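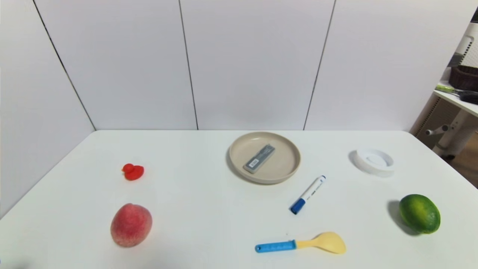 The work table at the Cullby open day: plate, box, duck, peach, lime, marker, spoon and the round white thing.

What I learned about tidying from an afternoon with the robots

Regular readers will know that my idea of a grand day out is an ironmonger's with a clearance shelf. In May, though, I was talked into the open day at Cullby, where they teach robot arms to pick things up and put them down again. I have been doing this for most of my adult life without once being offered an open day, but I went, and there was cake.

The afternoon ran from two o'clock. We were shown round by Lensa Belay, who has the patience of someone who has watched a machine fail to lift a sponge for a whole winter. There were two demonstrations, and I came home with more notes on housekeeping than on engineering. They follow in no special order.

Clear the surface, then put back what you need

Before each go, the table was set out afresh, with plenty of space between one thing and the next. My own worktop at that moment held a toaster, the post, a colander of unknown purpose and a bicycle lamp. Lensa explained that objects touching each other make life very hard for the arm. They make life hard for me too, as anyone knows who has reached for the salt and brought down the pepper, the oil and a postcard from Stasia.

So: before you cook, move everything off the bit of worktop you mean to use. Everything. Put it on a chair if you must. Then bring back only what the recipe wants, and leave a hand's width between items. I have tried this for a fortnight and have not put my sleeve in the butter once.

Mind the plain background

White table, white wall. The arm known as Gudeta (they all have names, and I am told you get used to it) is worked with cameras, and a red duck on a white table is a gift to a camera. It is also a gift to those of us whose glasses are always upstairs. If you are forever losing small dark screws, work over an old white pillowcase or a sheet of lining paper. White buttons want a navy tea towel. I keep one of each in the mending drawer and they have saved me hours on my knees.

The trouble with a white thing on a white table ought to be plain enough. I spent a good while looking at that ring and still couldn't swear to what it was. At home, put a turn of coloured tape round anything pale that matters: the lid of the filter jug, the spare plug, the end of the sticky tape itself.

Spoons with a proper handle

I was much taken with the spoon, which had a blue handle with some texture to it and a wide, shallow, pale yellow scoop. Giuliana Puma, who was working the controls, told me that smooth, thin cutlery lying flat is miserable to pick up. Try it in washing-up gloves and you will see her point.

If you or someone you cook for has stiff hands, wind a couple of fat rubber bands round the handles of your most-used spoons. Self-fusing silicone tape does it more neatly and stands up to hot water. Pipe insulation works as well, though it will make your kitchen look like the underside of a sink.

Peaches

A long discussion took place about how hard to squeeze a peach. The first answer had been too hard, and I gather the ceiling was involved. For those without a force sensor, press near the stalk with the flat of your thumb and never the tip. A slight give means eat it today. Ripen hard ones on the worktop, stalk end down and not touching, and only put them in the fridge once they've softened. Limes can go straight in the fridge in a closed bag, where they keep for weeks. Roll one under your palm before you cut it and you get a good deal more juice.

Give things a home, and make it a plate

One of the afternoon's jobs was putting things on a plate. I laughed, and then went home and did it. An ordinary shallow plate with a bit of a rim, left on the hall table, now catches the keys, the parcel slips and whatever small boxes the postman brings. A bowl is no good for this. A bowl fills up and you stop seeing the bottom of it. With a plate, you can tell at a glance when it wants clearing.

Pens: cap on, lying down

Sevim Kılıçarslan, who keeps the whiteboards at Cullby going, says marker pens should be stored flat. Stood on end with the nib up, they dry at the tip, and nib down they blot. If one has gone faint, lay it flat overnight with the cap on before you throw it out. For marker that has been on a board too long, go over it with a fresh dry-wipe pen and rub both off together while the new ink is wet.

Write down what went wrong

There is a tally on the wall in the room where the Evow arm lives. It stood at 1,458 tries when I was there, of which the last 48 were since a change to the fingers. Kalkidan Seyoum fills in a line for each, with a word or two on what happened. 'Dropped.' 'Dropped.' 'Duck fell over.' I found this very soothing.

I have started doing the same with bread. A pencil on a string by the oven, an old diary, one line a loaf: flour, time, what I'd change. After 3 loaves I found I had been using the fan setting all along, which explains the crusts, and possibly the tooth.

Gemechu Alemayehu asked on the way out whether I'd like a robot at home. I said I would want it to do the oven shelves. He said they were some way off oven shelves. For now, then, the old method stands: shelves in the bath on a towel, hot water, a scoop of biological washing powder, and leave them overnight with the door shut. Wear gloves, rinse well, and clean the bath afterwards before anyone else comes in.

Next month: limescale, and a reader's letter about moths.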